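Open Day at Zisari, 30 May 2022

Wandutetti opened its practice floor at Zisari to visitors for an afternoon, with 26 people on the list. Aivar Uibo led the demonstration and took questions between rounds. Most of the time went to household tasks done with hand-held grippers, and visitors could try one after a short talk. 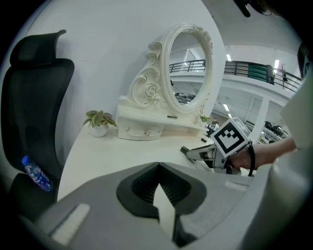
Small furniture got the longest turn of the day. Each round ran four minutes, and Aivar asked people to move slowly and keep their wrists loose. The white vanity with the oval mirror was a popular stop — its drawers have small handles and knobs, and the marker cube on top of the gripper has to stay in view while you work. Several visitors asked about grip width. Aivar went over it again after the break.

The next open day is in September. Places are limited to 70, and sign-up is at the front desk.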